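Plestach Two-Finger Gripper Kit

We've been using the Plestach at Stulside since December and it's a lovely piece of gear! It bolts onto most small arms, and you get two black fingers, a wrist camera mount, a 20-page setup guide and the Rarnlow control app (the free version does plenty). Setting it up took us 30 minutes, and half of that was spent hunting for the right hex key.

What we love most is how it handles toy-sized stuff. Chunky building bricks are a great first job – they land any way up, so you have to think about your approach angle every time. The wrist view really helps with that, since you can check your grip right up close.
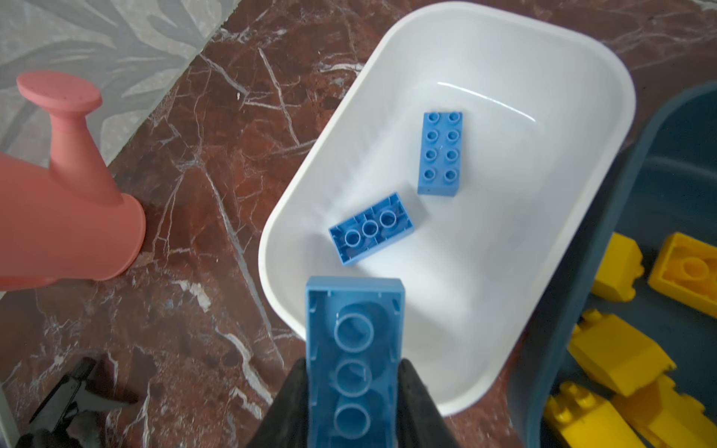

Wrist view: a light blue brick held underside up at the rim of the white tub.

Our color-sorting routine began as one of the Prata starter projects, and we've kept adding to it. The app saves up to 500 grasp positions, so there's room to play, and naming them as you go makes life much easier later on.

In the box: gripper body, one pair of fingers, camera mount, cable, guide. Camera sold separately. Spare finger pads come in a pack of 20.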